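Subject: Re: [valinthorpe-tables] Oil or hardwax for the hall tables?
From: Csenge Deák
Date: January 2022

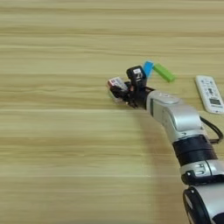

Table top, light wood with a long straight grain.

Hello all,

Replying to Barua's message from the weekend, quoted here so that the digest readers can follow.

> We have 8 tables to refinish before the hall opens again in May. The
> old varnish has gone yellow and is flaking at the ends. Domach wants
> plain oil because it is easy to patch. I would prefer hardwax, but I
> have only used it on floors. Does it stand up to hot cups? And how far
> do people sand before the first coat? The tin says 150 and the man in
> the shop said 240.
>
> Barua

I have used both. Plain oil looks good for the first year and then needs doing again. On a table that gets wiped down every day it goes dull in the places where people sit, and you end up patching those places over and over. If Domach is willing to do that, fine, but it should be written down who does it and when.

Hardwax takes longer to put on and costs more. Two thin coats, a night between them, and leave the table alone for a week after the second if you can. Cups are all right on it after that. A pan straight off the hob will mark it, and so will a wet cloth left overnight.

On sanding, I would follow the tin. If you go to 240 the surface closes up and the wax sits on top. I did one table that way and it came up in patches by the summer. Take the old varnish off with a scraper first or you will clog a lot of discs. Go with the grain on the last pass, by hand, and look along the top with a lamp held low before you open the tin. Scratches across the grain that you can't see in daylight will show once the wax is on.

Prices: the litre tin I bought last was enough for three table tops, both coats, with a bit left. I don't know the size of yours so please measure before ordering. There is a thread in the archive on coverage, message 2971, with a table of figures from Prometti. His are for oak, and softer woods drink more on the first coat.

Rags: lay them flat outside to dry, or put them in a bucket of water. Don't leave them in a heap. They can heat up and catch fire.

I have over 30 sheets of 150 left that you can have for the postage. Write to me off list.

One question back. Are the undersides being done as well? If only the top is sealed, a wide board can cup, and I would at least give the bottom one coat.

Csenge

_______________________________________________
valinthorpe-tables mailing list
To leave the list, send a blank message with "unsubscribe" in the subject line.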